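Slide 1 – Title

Duty cycle and heat in small electromechanical locks. Speaker: Josué Batista, Givari. Feb 4, 2022. Give the title, skip the biography, go to slide 2.

Slide 2 – What the talk covers

Parcel lockers, indoor, battery-backed, low-voltage DC. No mains locks, no magnetic holds. The field data comes from the Weltach site, 242 doors, all on one controller type. Mention that the doors are steel and the latch housings are molded, which matters on slide 6.

Slide 3 – Where the complaints came from

Read out the complaint categories in order: door does not open on first command, door opens late, latch housing discolored. The site logged 2,510 service calls in the period. Do not break the number down yet. Someone will ask how many were user error; the answer is on slide 7.

Point out that the late-opening group clusters in the afternoon pickup window. That is when the same door gets several commands close together, usually from a user who presses the button again before the first pulse has ended.

Slide 4 – Coil basics

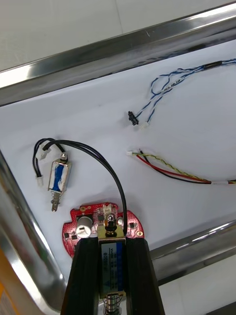
Resistance of copper rises with temperature. At a fixed supply voltage the current drops as the coil warms, and pull force drops faster than current does. Keep this short, the audience knows Ohm's law. The part on the slide is a push-pull type, JF-0530B on the label, with the blue coil inside a silver metal frame and the return spring on the plunger shaft. The spring is the load the coil has to beat before it moves anything else, so a stiff latch on top of it uses up margin quickly. Worst case is a hot coil, low battery, and a door under side load from an overfilled compartment.

Slide 5 – Duty cycle, stated properly

A duty cycle percentage means nothing without a maximum on-time. Two parts can carry the same percentage and behave very differently if one is specified over a short period and the other over several minutes. Ask suppliers for both values and for the ambient temperature they used. Daneshvar gave us all three on the first request; leave out the other supplier by name.

Slide 6 – Controller change

Old firmware held the coil on until the door switch changed state. With a jammed door that could be a long time. New firmware, written by the Cilla team, limits each pulse, then locks out repeat commands for 13 seconds. The lockout is per door, so a user at the next compartment sees no delay.

Molded housings hold heat. We considered a vented housing and dropped it – dust was a larger risk than temperature once the pulse was limited.

Slide 7 – Results

The change went live in April. Of the doors with repeat late-opening calls, 21 were still on the list afterward. All of them had alignment faults at the hinge side, found by hand with a feeler gauge. User error remains the largest single category and firmware does not affect it.

Slide 8 – Open items

Cold start below freezing has not been tested. Battery aging is modeled only, not measured. If time is short, skip the battery curve and go straight to questions.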